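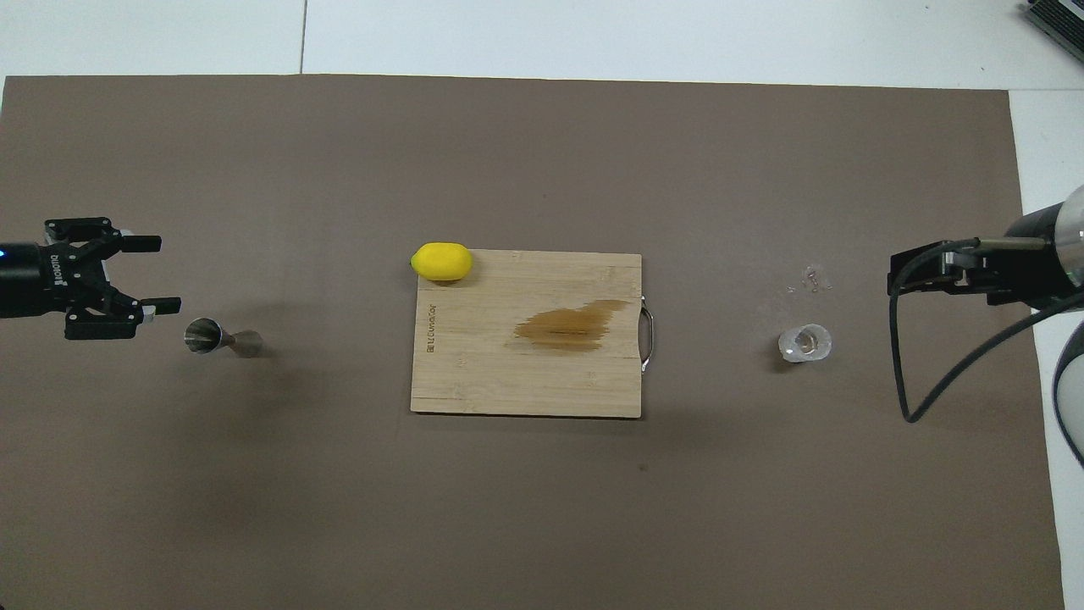 Board as it stands, with the lemon and the jigger. Mark is in the half nearest the handle.

Menalthorpe Home Bar Forum > Tools and Surfaces > Boards, Mats and Trays

Brown mark on bamboo board, advice on removal

fluted_rim
Posted May 13, 2026

Bamboo board, metal loop handle on one short edge, maker's lettering at the other end. It has acquired a large irregular brown mark in the handle half. Darker and more amber than the rest of the face, ragged at the edges, running lengthways and thinning out towards the lettering.

History: board bought in December, used only for citrus and for standing bottles on. Oiled once with Lalta board oil and not since. I believe the mark is aromatic bitters from a bottle with a bad cap, but I did not see it happen.

Tried so far: warm water and washing-up liquid, then bicarbonate paste left on for an hour. No change that I could measure. The surface does not feel raised when I run a nail across it.

Questions:
1. Is this in the fibre or in the old oil?
2. If I sand, what grit do I start at?
3. Is there any point in using the cut lemon and salt method first?

tement_st
Bitters will do that. The colour is mostly caramel and plant extract carried in strong alcohol, and the alcohol thins whatever oil is left in the surface and takes the colour down with it. So the answer to 1 is probably both.

Lemon and salt is worth one attempt. Coarse salt, half a lemon face down, work along the grain, leave for ten minutes, rinse, stand the board on edge to dry. If it has not lightened after that, repeating it will not help.

pith_and_peel
Disagree on the lemon. Citric acid lifts some tannin marks and does very little to caramel. What people see after the salt treatment is abrasion. You may as well use an abrasive and control it.

Start at 100 grit only if you mean to do the whole face. On bamboo it leaves visible scratches, and you then have to work up through the finer grades to lose them. For a mark you can't feel, I would start at 180.

tement_st
It isn't purely abrasion. I have lightened a mark on a beech board with juice alone, no salt.

pith_and_peel
Beech is not bamboo. Bamboo boards are strips glued together and the surface takes up liquid unevenly from strip to strip. That would also fit the ragged outline in the photo.

Hollis Calloway
Moderator

Before anyone sands anything: are we certain it is a spill? Two other candidates. Heat, if something hot has been set down there, although I would expect a cleaner outline. Or old oil that has gone gummy and darkened, which happens when it goes on thick and is not wiped back.

Test for the second one is a cotton bud with a little white spirit on the darkest area, somewhere ventilated. If the bud comes up brown, it is sitting in the oil. Wash well afterwards. It would also help to know how the board is used for pouring, and which way round.

fluted_rim
Nothing hot has been on it. The oil did go on fairly heavily, so I can't rule that out.

On pouring: there is no fixed way round. Some days the handle is to the right, some days to the left. The second photo has it on the left, with the lettering at the right and the glass above that end.

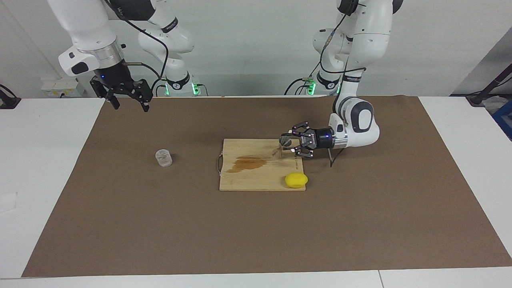

Handle to the left, glass tilted over the board near the lettering.

pith_and_peel
If you pour over the lettering end in that position, drips should collect at that end. Your mark is at the other one. I would say it was made with the board turned round, or by the bottle as you first thought.

tement_st
Or the board is rotated often enough that position tells you nothing. Is that brown paper underneath, or a proper mat? If it is paper and the spill went over the edge of the board, there should be a trace on it.

fluted_rim
Paper. It gets replaced, so no evidence there.

Cotton bud test done. It came up faintly brown, on the second pass only. The mark itself looks the same to me.

Hollis Calloway
Moderator

Then some of it is in the oil and most of it is below. Salt and lemon will not reach that. Sand the whole face at 180, then 240, wipe with a damp cloth to raise the fibre, let it dry overnight, 240 again lightly. Keep off the lettering if you want to keep it. Oil thinly, wait twenty minutes, wipe off everything that will come off.

doublecone
Alternative view: leave it. It is a board for lemons. Mine has had a worse mark for 9 years and it is on the side that faces up.

Separate point for the OP, store the jigger upright and rim down if it lives on that board. Mine was left on its side and rolled off the worktop, and the wide cup now reads short because of the dent.

pith_and_peel
Leaving it is fine for appearance. If it is gummy oil it will pick up lemon and smell stale, so it should at least be stripped.

fluted_rim
Noted. I will do the 180 and 240 at the weekend and leave the lettering alone. Does the metal handle come off, or do I mask it?

tement_st
Mask it. The ones I have handled were fixed into the edge and did not go back in tightly.

Thread views: 586

Related threads
Furukawa strainer, spring replacement
Lalta oil compared with plain mineral oil
Bamboo or beech for a citrus board
Dented jigger: checking the volume with kitchen scales
Brown paper or rubber mat under a board
Bitters bottle caps that leak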